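Felow Drag Night at Modlow: Questions We Keep Getting

Is this a competition?
It's billed as one. There's a sash and a scorecard. Whether the scorecard decides anything is a question we've asked ourselves after every show.

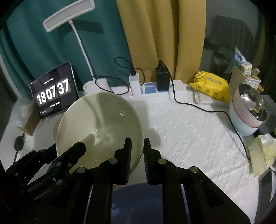
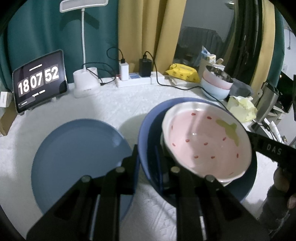
Tableware: a pale green bowl first, then blue dishes and a strawberry bowl.

How many performers are there?
Four. The poster for the May show promised more, but posters do that.

Is it really sold out?
The room holds 300. If a resale site tells you it has the last pair, check with the Modlow box office before you pay anyone.

Do I need the $28 "premium" ticket?
Probably not. It gets you a seat closer to the stage and a drink. The view from the back is fine unless somebody tall wears a wig.

What is Lūse?
The opening act. Their bio calls them "genre-ending." We've seen the set twice and it's a good lip-synch with a costume change.

Can I tip?
Yes, please do. Cash goes straight to the performer. The Doltent app takes a cut, and we haven't gotten a clear answer on how big.

Does the audience vote count?
Last time 393 votes came in from a room that holds 300. Make of that what you will. Votes are now on paper.

When does it start?
Doors at 8 p.m. The show is listed for 9. Eat first.

Can I get a refund?
Up to the day before, minus the booking fee.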